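Felimano 1614 Rechargeable Work Lantern

Section 3. Charging and first use

Before the first use, charge the battery fully. The lantern leaves the Salbridge warehouse with only a small charge.

1. Turn the lantern off. Open the rubber cover on the back side.
2. Connect the charging cable to the lantern first, and then to the wall adapter.
3. The small light next to the port becomes red. When the battery is full, it becomes green. A full charge takes roughly five hours.
4. Remove the cable and press the rubber cover closed on all four corners.
5. Press the top button one time for high (1000 lumens), two times for low (300 lumens). Hold it for three seconds to start flashing mode.

Note: In flashing mode the lantern turns off by itself after 48 hours.

Note: If you store the lantern for the winter, charge it again in January.

CAUTION: Do not charge the lantern when the port is wet. Do not look into the light from a short distance.

CAUTION: Use only the Laltent adapter from the box. Damage from other adapters is not covered by the warranty.

For the magnetic base, continue with Section 4.
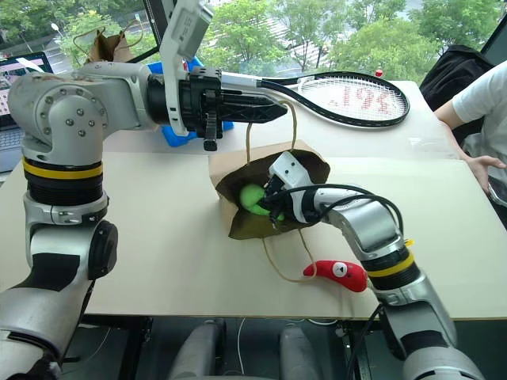 R. Bramwell, Technical Writer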